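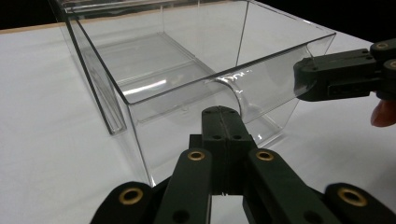 OPINION / HOME & HABITS

Seeing is not finding

My household went over to clear storage bins last winter, on the theory that if you can see a thing you will know where it is. I bought the theory at Giltetti, along with seven bins, and carried both home on a Tuesday.

I can now see everything I own. I can see the extension cord through the side of the bin, under the other extension cord, pressed against the wall like a bored fish. I still buy a new one every December.

My neighbor Régis Tessier keeps his odds and ends in shoeboxes with nothing written on them. Ask him for a picture hook and he has it in your hand before you finish asking. He knows where it is because he put it there – a method I have never seen sold in stores.

What the clear bin really does is take away the lid on your shame. A cardboard box let you believe there was something worthwhile inside. I kept one through three moves on the strength of that belief. It was phone chargers.

I plan to go back to cardboard in the spring, once I find the tape.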